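Search this wiki Go Search

Equipment budgeting for robot manipulation

Equipment budgeting for robot manipulation is the practice of deciding what to buy, in what order, and with whose money, before a robot arm is expected to pick anything up. It covers the arm, the gripper, the cameras, the computers, the table and the large remainder usually entered as "miscellaneous." The field has no agreed method. It does have a fairly stable set of regrets.

Overview

Most first budgets are built outward from the arm, which has a price on a quote and looks good in a proposal. Everything else is then fitted into what is left. A plan that starts with the task tends to come out differently: what is being picked up, how wide it is, how much it weighs full, and how often it will be dropped. Kitchen work is a common starting point, partly because bowls and vegetables are cheap and partly because the people approving the money have all handled one.

Simulation is now a normal first line in the plan. A rendered counter can be stocked with crockery and produce at no cost per breakage, and the gripper can be sent at it all night without anyone signing for overtime. The saving is real but tends to be overstated in meetings, where "simulated" is heard as "free." Someone still has to build the models, check the contact behavior and keep the machine with the graphics card from being borrowed. 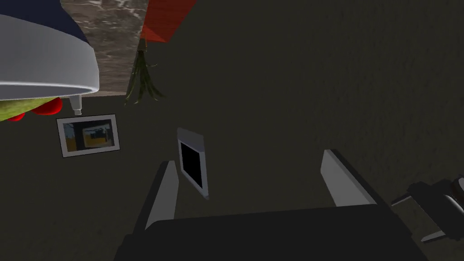

The usual advice is to hold off on the gripper order until the simulated trials have been through at least one full set of objects. Opening width is the figure most often guessed. A buyer who guesses low owns a gripper that handles cups; a buyer who guesses high owns one that will not fit inside them. Either can be resold, at a price that discourages doing it twice.

Planning stages

The Lastadcombe worksheet, a spreadsheet passed between small labs and much edited along the way, divides a purchase into 4 stages: simulate, borrow, rent, buy. Each has its own tab and its own column for staff hours. The columns for staff hours are generally blank.

Simulate. The team sets out the task in software and tries several gripper shapes on it. Spending at this stage is mostly on computing and salaries. Rim grasps, where one finger goes inside a vessel and the other stays out, deserve more of the schedule than they get. A bowl wall curves, a finger does not, and the difference shows up later as a request for new fingertips.

Borrow. A real arm is brought in for a short loan to find out whether the door is wide enough, whether the bench holds still, and whether the breaker agrees with the plan. Suppliers are generous with loans in November, when the yearly targets are close.

Rent. Renting suits projects whose task may change, meaning most of them. The trap is the renewal date. At Nolano, a commercial kitchen outfitter, a rented arm was kept on for so many renewals that the fees passed the purchase price, after which it was kept a little longer while the matter was discussed.

Buy. By this point the specification should be dull. If it is still exciting, the earlier stages were probably skipped. 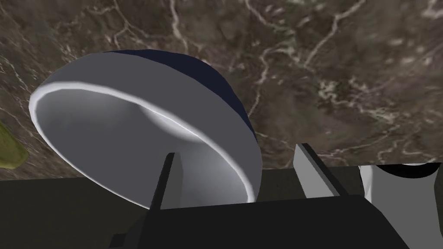
Simulated approach to a tilted bowl, with the black finger inside the rim and the lighter finger outside it.

Hidden costs

Fingertips are the standard example. The Hulier parallel gripper, a popular choice for tabletop work, is listed with one set of fingers at $1798. Buyers have noted that one set is the number supplied and not the number needed. Soft pads wear, hard ones chip the crockery, and custom shapes are quoted separately by people who take their time about it. A spare set ordered with the gripper costs less than a spare set ordered in a hurry – a fact rediscovered by every new lab at its own expense.

Other lines commonly missing from a first draft:

Mounting plates and adapters, without which the arm and the gripper are two handsome objects in separate boxes.
Cables in the length required, as opposed to the length included.
Safety work, including the assessment, the stop button and the painted line on the floor.
Shipping, both ways, for anything under warranty.
Replacement bowls.

Software licenses are a quieter problem. They renew on a different calendar from the grant, and often on the calendar of somebody who has left. The Peng scheduling package, used to share one arm between several groups, is charged by seat, and it has been observed that seats are easier to add than to remove.

Contingency

Opinions differ on how much to hold back. Older guides recommend a tenth of the total. The Lastadcombe worksheet sets a flat reserve of $4000 for a single-arm station and locks the cell, although the password is in the notes tab. Experienced buyers treat the reserve as already spent and are now and then pleasantly surprised.

Time needs a reserve too. Lead times on grippers run to about 8 weeks, counted from when the supplier accepts the order, an event some distance from when the buyer sends it. Plans that assume the arm and the gripper will arrive together are best read as fiction. Simulation at least gives the team something to do while waiting, and some of the best-tested grippers in the field were tested mainly because the real one was stuck in customs.

Criticism

Staged buying has been faulted for favoring caution over getting started. Critics argue that a cheap arm bought early teaches more than a good one modeled at length, and that simulated friction flatters everybody. Supporters reply that the cheap arm is usually bought as well, under a different budget code. Both sides agree that the table should be heavier than planned.

Categories: Robot grippers | Purchasing and procurement | Simulation | Articles needing a cost table

Last updated in November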